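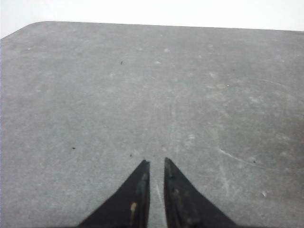 Grey tabletop, rounded corner.

Service counter and booking desk inspection checklist
Site: Vamen, Vindard branch
Form revision 2
Inspected by: Carkero, retail and service compliance
Period covered: July

Ratings used on this form are Met, Partly met, Not met and N/A. A comment is mandatory for anything other than Met. Items rated Not met at the previous visit and again at this one are marked R (repeat). The branch copy is to be kept at the service desk with the action sheet attached.

Part A – Before opening

A1. Opening hours on the door match hours on the website and on the recorded phone message.
Partly met. Door and website agree. Phone message still gives the old closing time.

A2. Duty roster displayed in the staff area, current version, with the booking desk position filled for every shift.
Met.

A3. Till float counted and signed by the person who will use the till.
Partly met. Counted and signed, but on several sheets the signature is that of the shift lead and not the operator. The procedure allows this only where the operator's login is suspended.

A4. EFTPOS terminal tested with a receipt print. Spare roll at the counter.
Met.

A5. Entry path and counter approach clear, including wheelchair access to the lowered section of the counter.
Not met, R. Lowered section in use as a place to stand brochure racks. Racks were moved during the visit. Recheck at next inspection without notice.

A6. Surcharge notice visible at the point of payment.
Met. Wording matches head office template.

Part B – Bookings and enquiries

B1. All bookings entered in Ilie at the time they are taken.
Partly met. A paper diary is still kept beside the phone and entered in Ilie at the end of the shift. Two bookings in the diary could not be found in the system at the time of inspection. Staff entered both before the inspector left the desk. The diary is to be withdrawn – see action sheet.

B2. Customer contact number recorded and read back.
Met for calls observed. Not assessed for walk-ins.

B3. Cancelled appointments released for rebooking on the same day.
Partly met. Released in Ilie, but the waitlist is not checked afterwards. The waitlist contains entries with dates that have passed.

B4. Missed calls returned within one business day and outcome recorded.
Not met. 112 missed calls listed for July. Of these, 17 have no callback entry of any kind. Remaining entries show a callback, though the outcome field is often left at the default "Contacted". The default should be disabled or the field made compulsory. Branch to raise with system administrator.

B5. Written enquiries acknowledged with a named contact and a reference.
Met.

B6. Quotes issued on the current template, with expiry date and what is excluded.
Partly met. Template is current. Exclusions left blank on quotes for after-hours work.

B7. Deposit terms explained before payment is taken.
Met. Observed at the counter. Printed terms handed over unprompted.

Comment on Part B: the desk is well organised and the staff rostered on it know the procedure. Most findings relate to the paper diary running in parallel with Ilie. The inspector was told it was retained after an outage. An outage sheet is already provided in the branch manual for this purpose and should be used instead, then filed once entered.

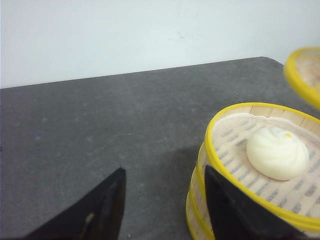 Round bamboo steamer basket on the tabletop.

Part C – Counter service

C1. Customers acknowledged on arrival when staff are occupied.
Met in the morning. Partly met from 12.30 pm, when the counter operator was also answering the phone and a customer left before being spoken to. Rate as Partly met overall.

C2. Queue order maintained where customers have been asked to wait away from the counter.
Partly met. No written record of who is waiting. Staff rely on memory.

C3. Shelf price and scanned price agree (sample taken by inspector).
Met.

C4. Rainchecks and special orders written up with expected date, and customer advised if the date changes.
Not met. Order book has expected dates. No evidence of advice to customers where the date has passed. Branch states calls are made but not noted. A call that is not noted is treated as not made for the purposes of this form.

C5. Refund and exchange sign does not restrict statutory consumer rights.
Met. The old sign has been removed. A second copy of the old wording was found on the back of the lay-by form and should be struck out on remaining stock of that form.

C6. Receipts offered for all transactions.
Met.

C7. Staff name badges worn.
Met.

Part D – Complaints

D1. Complaints register available at the desk and current.
Met. Kept electronically, with a printed copy on request.

D2. Each entry shows the date received, the nature of the complaint, the person responsible and the date closed.
Partly met. Date closed is missing where the complaint was passed to head office. The branch should enter the referral date and leave the matter open until advice is received – not closed on referral, as has been done.

D3. Customer told of the outcome in the form they asked for.
N/A. Form of contact is not recorded on the current register. Add a column.

D4. Verbal complaints settled at the counter recorded.
Not met, R. None recorded. It is unlikely that none occurred.

Part E – Records and privacy

E1. Customer details not readable from the public side of the counter.
Partly met. Screen filter fitted. Printed job sheets were face up within reach of the counter and should go in the tray under the desk.

E2. Individual logins used, no shared passwords.
Met.

E3. Completed job sheets filed the same day and retained for the period in the branch manual.
Met.

E4. Disposal of expired records by locked bin or shredder.
Met. Bin locked, key held in the office.

Summary of actions

Withdraw paper diary and reissue outage sheets (B1). Branch.
Re-record phone message (A1). Branch.
Close out missed calls without an entry, then supply an updated list (B4). Branch.
Make outcome field compulsory in Ilie (B4). System administrator.
Start call notes on special orders (C4). Branch.
Amend complaints register and correct status of referred matters (D2, D3). Branch, with head office to confirm column headings.
Brief counter staff on recording verbal complaints (D4). Branch.
Strike out superseded wording on lay-by forms (C5). Branch.

Items A5 and D4 are repeats and will be reported separately to the area office. Evidence for the remaining actions may be sent by email and does not require a return visit. The branch may dispute any rating in writing, quoting the item number and attaching the record relied on.

Overall rating: Partly met.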